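# Old Dell board, CPU swap: how clean does the lid need to be, and what about the socket?

**Posted by hurnine_attic**

Hi all! I picked up an old Dell box from a surplus place in Clivham (39 bucks, couldn't say no) and I want to put a different processor in it. I've built a couple of regular desktops but never messed with one of these, with memory slots on both sides of the socket and that chunky metal frame around the chip.
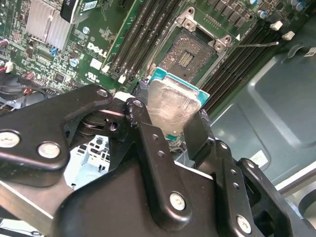
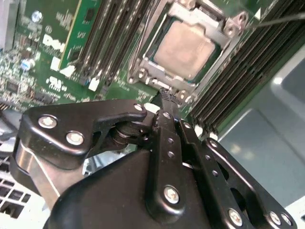 *The CPU over the open socket, and a CPU sitting in its frame. Same Dell machine.*

There's residue smeared on the lid in the first one, which I'm guessing is old thermal paste. Do I have to get every last bit off before the heatsink goes back on? And the contacts in the socket look kind of speckled and brownish to me. Is that dirt or is it just how they look? I've got 3 evenings before I need this thing running, so I'd like to get it right the first time.

---

**ogunleye_bench**

Fun project! The paste first: yes, clean it, and do it before the chip goes anywhere near the socket. I use 90% or better isopropyl and a lint-free wipe (coffee filters work great if you're out of wipes), and I go from the edges toward the middle so I don't push gunk onto the green part. A faint stain on the metal is fine. Lumps aren't.

The speckle I wouldn't panic over. Those pins are tiny and they catch the light at all kinds of angles, so a healthy socket can look pretty weird in a photo. Grab a flashlight and a magnifier and look along the rows from the side. You want one even pattern. If a spot looks different from its neighbors from every direction, you've got a bent pin or some crud. Do NOT wipe in there with a cloth. I did that once on a board I loved and spent 6 hours with a sewing needle.

When you set the chip down, match the little triangle on the corner and the notches, lower it straight, and let go. No pushing. The lever will feel stiff when you close it, and that part's normal.

Also check that your BIOS supports the new chip before you pull the old one. Ask me how I know.

---

**cutico118**

just blow it out with canned air and send it. mine had way more junk on the lid and it runs fine

---

**hurnine_attic**

Thanks, both! Going with the alcohol and the magnifier. I forgot all about the BIOS, so I'm looking that up tonight.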